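Sorting a drawer of old keys

I love this job! Ours had been filling up since we moved to Estport, and one wet February afternoon finally saw it done.

Tip the lot out onto a clear, pale surface, where small keys show up well. Try each one in every lock you own – doors, sheds, padlocks, the bike – and put the ones that turn to one side.
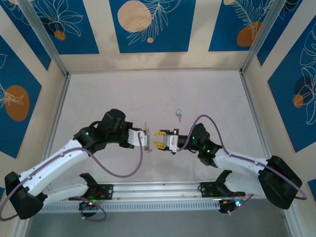
Now tag the keepers straight away, while you still remember which is which. Coloured plastic heads are brilliant for this, and you can go by colour before you even read the label. I write the lock on one side and the month on the other, in pencil.

Anything left over goes in a jam jar for 93 days (my friend Merja Laaksonen's rule, and a good one). If you haven't gone looking for a key by then, it can go in with the scrap metal. Take the plastic bits off first if they'll come away.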